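Search the archive
Search
Advanced

Re: [home-automation-talk] Can they do chores yet?
7 replies

Hello all,

I want to answer the message from Thursday, because I work with this kind of machine and I think the question deserves more than yes or no. I quote the part I am answering:

> We have been promised a robot that picks up after the children for as
> long as I can remember. My vacuum robot cannot even pass the fringe of
> the carpet. Now I see the Putel video where an arm clears a whole
> playroom table, and the comments say it will be in shops next year.
> Is there anyone on this list who has tried such a thing on a normal
> mess? I do not mean one cube on a white table.

Yes, we have tried. At Fusano we have two arms on a wooden table, and since April one of our tasks is crayons. The rule is simple to say: every crayon on the table goes into the basket. My daughter learned it before she was three, and she complained the whole time.

I chose crayons because they are thin, they roll, and they like to lie beside each other. A toy block gives you flat sides to hold. With a crayon the fingers must come down at the right angle, close to the table but without pushing into it. If the angle is wrong, the crayon turns and slips out, and then it is in a new place and you must look again. 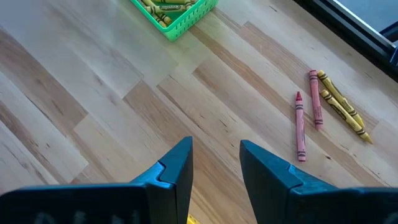
Crayon task, wrist view. Four still loose to the right of the gripper, basket at the back.

The two yellow ones are the difficult part. They are nearly touching, so a finger has very little room to go between them. A person would push one away with a fingertip and not think about it. Our system sometimes takes both together, sometimes pushes the pair across the table, and sometimes chooses the red one first, which I consider a wise decision.

Now some numbers, with the warning that this is one table and one kind of object. In our last series we made 200 pick attempts, and 49 of them failed. Most failures were with crayons lying side by side. After a failure the arm usually tries again and often succeeds, so the table does become clean in the end. But a full run takes 20 minutes when things go badly, and one of us stays near the stop button.

I do not want to say bad things about Putel. Their arm is good and I believe the video is real. What I would like to know is how many times they recorded it, and who put the toys on the table. We moved our basket to a different corner one morning and the success rate became so poor that I thought a cable was broken. It was only the basket. We had to collect new practice runs with the basket in many places, and now it is better.

So, for the question about the normal mess: on a table, with objects it has seen before, slowly, yes. On the floor under the sofa, with a sock and half a biscuit, I would not promise it.

On the shop floor I am more optimistic. My colleagues at the Miyazaki site sort small parts with the same fingers, and there the parts arrive always in the same tray - this helps more than any clever software. A home has no tray.

If somebody has experience with the soft fingertips from Prarine, please write to the list. We are considering them for the crayons, but I am worried that wax will stick to them and I do not know how they are cleaned.

Best regards from Fusano

Share (4)
Previous in thread | Next in thread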